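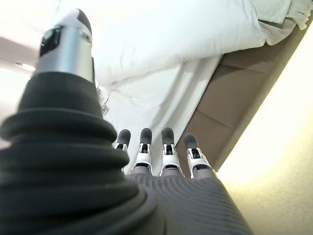
19 August 2020

Long day on the record form, but a good one, and I want to get it down before I forget which bits we settled. The emergency summary now fits on a single page when it prints (hooray!), though only after I dropped the second address line and let the medications box run down into the margin a little. Iddrisu Tsikata had a go with the print-out this morning and took 48 seconds to find the allergy list, mostly, he says, on account of the heading being the same grey as everything else. I've made the headings darker and moved allergies above the family doctor's number, and on his next try it was down to 20. He'd seen the page once by then, so I wouldn't lean on that too hard, but it does feel friendlier to read.

Still cranky about phone numbers. Palto strips the leading zero whenever a record is exported and brought back in, and Kiddale doesn't, so the same contact ends up in there twice. I've left two test records in the Kiddale folder with the overseas numbers typed out in full - please don't tidy them up!

Names with accents are much better. Kiều comes through properly on screen and on paper now, but the wallet-size version still swaps one letter for a little box. I suspect the font, and I'll try the one we used for Pandska, if I can remember where I put it.

To do: ask Iddrisu for his marked-up copy, check the fold line on the small card, and order more of the matte card stock (four packets left, and the November batch will chew through those).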